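Handheld pair keeps losing tracking on one side – what am I missing?
Forum: Setup, Care and Repair

gtiongson
Hi all, long-time reader and very occasional poster. I look after a pair of hand-held grippers for a small group (we teach household tasks to an arm, drawers and cupboards mostly), and I'm the one who cleans them, charges them and gets the message when something goes wrong. We named the pair Dokum back in February and the name stuck, so forgive me if I slip into calling it that.

My trouble is with the right one. The left tracks beautifully all day. The right is fine for the first stretch of a session and then the marker cube drops out for a moment, comes back, drops out again. Out of 124 drawer takes I had to throw away more than 70, and nearly all of them went bad on the right side. I've wiped the cube faces, checked the print for scuffs, and swapped the order in which I power them up. Status light stays green the whole time, which is the part that makes me want to pull my hair out!

lumbao_l
Oh, I feel for you, I lost most of a month to something like this. Before you touch anything else, look at the cable. If it hangs straight down from the handle with its own weight on the connector, every reach forward gives it a little tug. Our connector looked perfect and still cut out whenever the arm went past a certain point. We put a loop of soft hook-and-loop tape around the forearm, left enough slack for a full reach, and ran the rest behind the hip.

Do you get the dropouts at the same point in the motion, or at random?

gtiongson
Thank you Leonora, good question, and I should have said. It's mostly on the pull, when the drawer is coming toward me and I'm drawing my elbow back. Opening is worse than closing. I went through the logs again over coffee and I'd say it's the same part of the motion nearly every time.

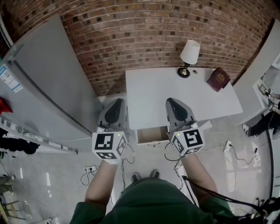
I do let the cables hang, I'll admit to that. I've always liked having the wrist free, and when I tried tying things down last year I ended up moving like a person in a stiff new coat. But if it has to be done then it has to be done, and I'll try the forearm loop before I order any parts.

Ayo_Onyeka
I'm going to disagree a bit, with love. If the light stays green then the unit still has power, and on the ones I service the cube tracking doesn't go through that cable at all. The cameras see the pattern or they don't. Pulling your elbow back turns the wrist, and when the wrist turns you may be showing the camera one face at a steep angle and nothing else. I'd check that the cube is square on its mount. Ours had crept round by 5 degrees and you couldn't tell by eye until you laid a straightedge on it.

Also look at your lighting. A glossy floor or a lamp near the work can wash out the white squares.

lumbao_l
Ayo, I'd agree with you if both hands did it, but the left is fine in the same room under the same light. And on our units the hand camera does run through the cable, so a half-second cut there shows up in the log as lost tracking even though the cube was perfectly visible. The two faults look the same on paper.

Ayo_Onyeka
Fair point about the room, I take the lighting part back. I'm not giving up the mount, though! A screw can loosen on one unit and leave the other alone.

felicidad.m
Jumping in from the Kakness workshop, where we keep several of these going. You can tell the two apart in ten minutes. Sit down, clamp the handle so that it can't move, start a recording, and wiggle the cable near the connector. If it drops, it's the cable. If it holds, take the clamp off and turn the wrist slowly through the drawer motion with the cable supported in your other hand. Please do them in that order, and write down which one you were doing, or you'll be like me and have a lovely set of logs with no idea what they mean.

While you're at it, check the finger pads. A pad that's lifting makes you squeeze harder and twist more on a small drawer handle.

gtiongson
You are all very kind. I did Felicidad's test this evening with the handle clamped to the bench. Wiggled the cable for a good long while and got 2 dropouts, both when I bent it toward the thumb side. Then I held the cable up and did the wrist turn, and got one more, right at the end of the pull. So I think I owe both of you an apology, or a drink.

The mount screw took nearly a quarter turn – Ayo, you may gloat. New cable is ordered, and I'll put the forearm loop on tomorrow so I can keep working until it arrives.

Ayo_Onyeka
Gloating quietly. Put a dab of the removable threadlocker on that screw and mark it with a paint pen, then you can see at a glance if it has moved. And redo your calibration now that the cube has shifted, or the old offset will be wrong.

lumbao_l
And keep the old cable out of the spares box, please. Cut the end off. I didn't, and in April I fitted it again.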